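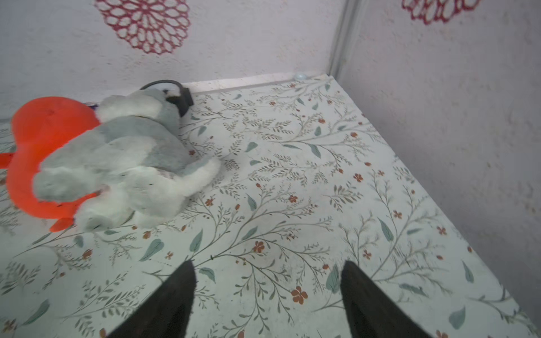 主题：回复：[印花布友] 八月拼单，还有缩水的事

各位好，

赶着出门，想到哪写到哪，有漏的晚上再补。

先引一下 Urs Steiner 早上那封，省得大家往回翻：

> 大家好，Korkmont 那边回信了，小批量可以做，起订 50 米，
> 比上次松多了。花型只能从现有的版里挑，不接受改色。
> 我个人倾向 Rana 那一版，但不知道洗了会不会缩得厉害，
> 上次的教训还在。另外想问问，浅底的做桌布到底耐不耐脏？
> 家里有小孩的说说看。邮费照旧按人头摊，没意见我就去谈了。
> Urs

一条条回。

起订量没问题，我这边能吃下 5 米，我姐那边还要一点，数我晚上给。邮费别按人头了吧，上回要得少的人亏，按米数摊公平些。Priltix 上那个表格谁有权限改一下？我登不进去，密码重设了也不行，页面一直转圈。

浅底耐不耐脏：看花密不密。素的白底千万别，一滴酱油就完了。枝叶铺得开的，小印子混在花里根本看不出来。我自己吃饭那张就是浅底，三年了，茶渍肯定有，客人没一个发现的。

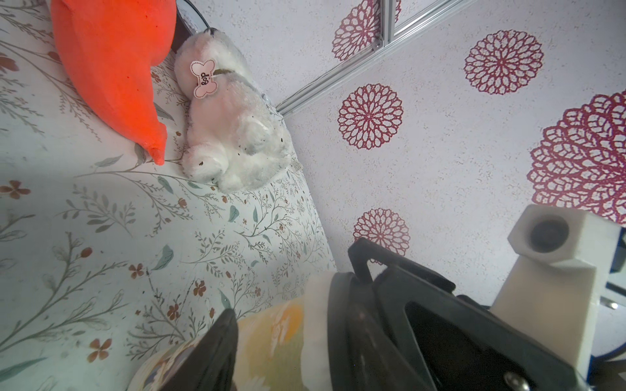 浅底枝叶小花，叶子灰绿，小花偏铁锈色

颜色上我说一句，灰绿叶子配铁锈色的小花，这种比大红大绿的耐看，也不挑家具。不过店里灯下跟家里看是两回事，买之前最好剪个小样拿回去，早上看一次，晚上开灯再看一次。上次那批蓝的我就是没看样，到手发紫，现在还压在柜子底下，谁要谁拿走。

缩水。Urs 问的这个是重点。我的办法很笨：裁之前先洗，整块泡冷水，别拧，搭着晾到半干就熨。边上先粗缝一道，不然洗完全是毛，跟猫抓过似得。

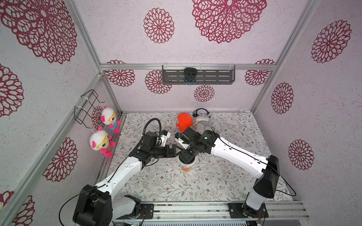 水里放不放盐，随便，我放，我妈放，有没有用不敢打包票。深色的第一遍单独洗，这个不要偷懒。洗前洗后各量一次长度记在布头上，下次拼单就有数了，大家要是都记了可以汇总一下发到列表里，别私发给我，我邮箱快满了，没读的 200 多封。

还有人问（忘了是谁，抱歉）大小花型能不能混着用。能，我觉得关键是底色要靠。 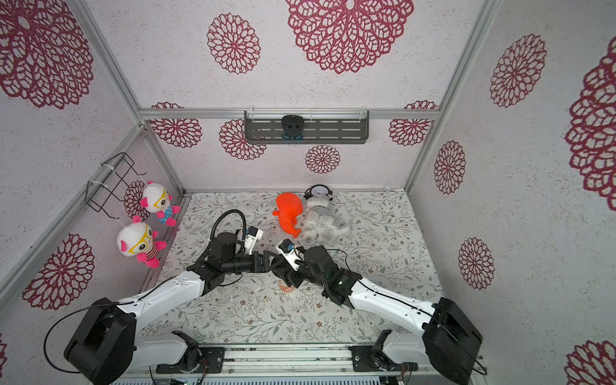

混搭这事我以前在 Brirness 的布店站过柜台，天天被问。老板娘的说法是大花往上走，小花往下走，窗帘、墙面用大的，桌面垫子用小的。我当时不服，后来自己家里试反了，晕。底都是米白就好办，像那种深红的大圆花，有点蕾丝的味道，底子带点小斑点，放墙上，下面再铺个有图案的垫子也不至于打架。再压一两样纯色的东西就稳了，橙色的毛绒玩具都行，亮一点反而好。别再加条纹，求你们了。

对了，裁剪刀。上次借出去的 2 把，还回来一把豁了口，不追究，但请不要用布剪剪纸，剪胶带更不行。在借要先在列表里说一声。

Rana 那一版我投赞成。要是 Korkmont 肯先寄样，运费我出，Urs 你谈的时候顺便问下幅宽，网页上写的跟目录对不上，差得还不少，做桌布差这一点就得拼缝。

先这样，要赶车。米数请直接回在这封下面，别另开新主题。

列表老成员一枚，晚上在线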